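The Toltevau Bench Robot Good Practice Guide, reviewed
5 July 2022
By the Sorthorpe bench blog

I've been meaning to write this one up for ages, because I keep getting asked which set of rules to follow if you've got a small robot arm on a table and no safety department down the corridor to go and pester. So: the Toltevau Bench Robot Good Practice Guide, second edition. It's a ring binder (yes, a real one, with rings) plus a pad of tear-off check sheets and a laminated card for the wall. It costs 44 pounds, and I paid for mine.

First thing to say is that it's a guide and nothing grander. It doesn't replace the proper standards or whatever your insurer wants, and it says so on page one in big letters, which I liked. What it does is take the sort of thing those standards ask for and put it in words you can read out to a new starter without their eyes glazing over. There are 43 rules. Some are a single line. Rule 6, on where people may stand while the arm is powered, goes on for two and a half pages and could do with a decent edit.

I've used it for a whole run of handling work now, mostly cloths and food-type tubs, all the bendy and see-through stuff that arms find such a pain. The chapter on clear containers is the best bit of the whole binder! Before this we were using the old Jarkley checklist, which came free with a mat we bought years back, and Jarkley has one line on transparent objects. One! It says "take care with reflections". Thanks very much.

Toltevau gives you five pages. You're told to note down the lighting and the table surface on every sheet, to test with the lids off and then again with them on, and to write up lids as separate objects even when they belong to a tub. I grumbled about that last one for a fortnight. Then I went back through our old records and found lids logged as tubs, tubs logged as lids, and one entry that just said "plastic". Fair enough, Toltevau.

It also has a rule for soft things inside hard things (rule 19), and that's the one I've ended up quoting at people most. You write down what the fingers are meant to touch and what they're meant to leave alone, and you do it before you press go. For a cloth in a tub, the cloth goes in the first column and the walls and rim go in the second. Sounds so obvious, doesn't it? We'd never once done it. 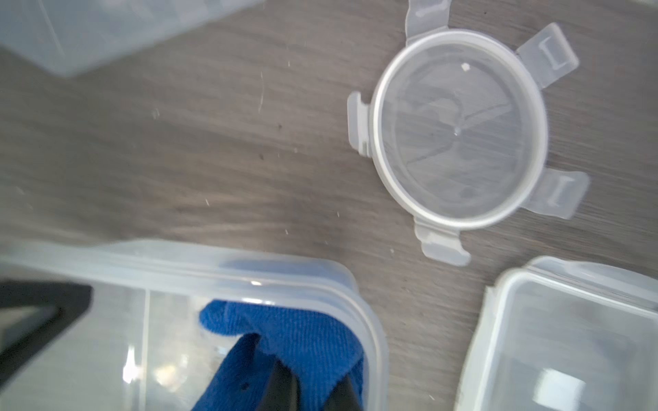
Rule 19 territory: one finger in the blue cloth, the other across the tub wall, clear tubs and a lid on the table.

The wrist view is what you're asked to keep for these jobs, by the way, and the guide is quite firm that you keep a still from it along with your sheet. A clear lid lying flat on a wood-grain top lets the grain show through, and it's so much easier to have that argument with a picture in front of you than from memory. There's a nice little section on blur too. It wants you to mark a still as "soft" if any part of it is and then leave it in the record, where the Jarkley list had us binning anything that wasn't crisp. I think Toltevau has got this right. If you only keep the pretty ones you end up with a very flattering idea of how your setup is doing.

Housekeeping gets a chapter to itself, and here I was less keen. Rule 27 wants the surface wiped and checked for specks, fibres and scratches before every session, with a tick box for each. I do see why (little bits on a table can confuse a camera no end) but three boxes? We've squashed it into one on our copy and I'm not sorry.

Now the moans. The index is dreadful. Look up "lid" and you get sent to "closures", look up "closures" and you get sent to "containers, see fittings", and by then I've usually lost the will and started flicking. The check sheets are printed in a pale grey that our scanner can hardly pick up, so get a dark pen. The pad has 400 sheets, which sounds loads until you learn that it's one sheet per task per session, and refills aren't cheap. And the wall card leaves off the stand-clear distances, of all things! I've written ours on in marker.

I should mention the Tsang handbook, as a few of you will be wondering. It's thicker, it's better on paperwork for bigger sites, and the chapter on training records is miles ahead. But it's plainly written for big floor-standing machines behind fences, and when I tried to use it for a tabletop arm picking up a cloth I was skipping two pages in every three. If you're running a proper production line, get Tsang. If your robot shares a table with some tubs, get this one.

Our arm has done 3,000 logged picks under the Toltevau sheets so far, and the difference I notice is mostly in the paperwork. I can find a session, see how the table was laid out and tell what the arm was supposed to be going for. New people pick it up in an afternoon, too. I'd like a third edition with a working index and black ink, and I'd buy it again if they did one.

Four stars out of five. They can have the last star back when "lid" is under L.

Contact us | Copyright Sorthorpe | Back to top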